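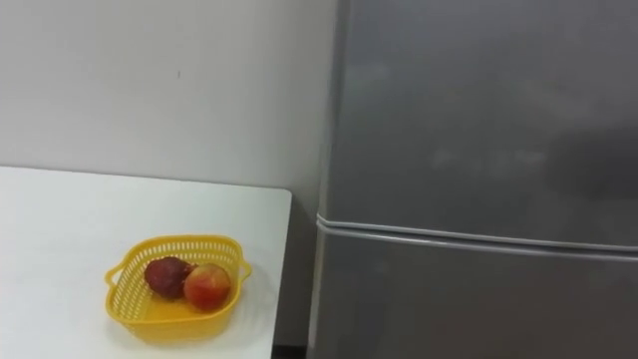 Does fast travel make players learn an open-world city less well? Players who could use fast travel from the first hour remembered fewer streets than the others, but they remembered single landmarks almost equally well.

Figure 2. Yellow plastic basket on a white tabletop next to a refrigerator.

4.2 Fast travel and memory of the city

In this section we look at the relation between fast travel and what players know about the game city after they have finished the main story. With fast travel we mean any function that moves the player character from one place to another without playing the distance between them. A loading screen with a train or a car is also counted, if the player can not control the vehicle.

The game used in the study is Prulia, the second part of the series that began with Lemari. We selected it for two reasons. The city of Prulia is large, but it is closed by water on three sides, and so every player has the same outer border. Also, the developer's modding kit allows to change the moment at which the stations become open. In the normal version the first station opens after the chapter in Brivton, the old harbour district. In our early version all stations are open when the player leaves the tutorial. Nothing else was changed, and the missions, the enemies and the rewards were the same in both versions.

There were 37 players in the study. None of them had played Prulia before, but several knew Lemari, and we divided these between the two groups. All play was recorded with Samuel, our logging tool, which saves the position of the character each second and also each opening of the map. In total we have 449 sessions. A session begins when a saved game is loaded and ends when the player returns to the title menu. Short sessions were kept, as we did not find a good rule for removing them.

After the end of the story each player did two tasks. In the first task the player saw names of landmarks and had to place them on an empty outline of the city. In the second task the player began at a given landmark and had to walk to another one, with the map and the direction arrow turned off. There were 47 landmarks in the first task. For the second task we used a smaller set of routes, and all of them crossed at least one bridge.

The placing task showed only a small difference between the groups. Players of the early version put the landmarks a little further from the correct position, but the order from north to south was usually right. We think that the station menu itself may help here. It shows the whole city with the names, and players of the early version opened it often. In a way they studied a map many times, even when they only wanted to reach the next mission.

The walking task gave a clearer result. Players of the normal version took shorter ways and turned back less. The difference was largest in Brivton, where the streets are narrow and the high warehouses hide the tower of the cathedral. In the normal version players have to cross this district on foot or over the roofs for the whole chapter, and in our logs they stayed there for nearly 117 minutes on average before the first station opened. In the early version many players came to Brivton by station, did the mission and left by the same station. They knew the small area near the station very well, but could not say how it was connected to the fish market, although the two places are next to each other.

Optional content should be mentioned too. Players of the early version found fewer of the hidden rooms and collectable letters, as one would expect. However, they finished more of the side missions which are marked on the map. For a designer this is a real choice - a player who walks will meet things by chance, while a player who uses stations will work through the list. We do not wish to say that one of these is the better way to play. In the interviews some players of the normal version complained strongly about the walking, mostly in the second half of the Brivton chapter.

The results have some limits. The roofs of Prulia let players move in an almost straight line, and in a game with only streets the walking task could come out differently. We also could not control what players did between the sessions. Two of them told us that they had watched videos of the game, and their results are included in the numbers given here. The effect of the direction arrow, which was on for all players during the story, is treated in Section 4.3.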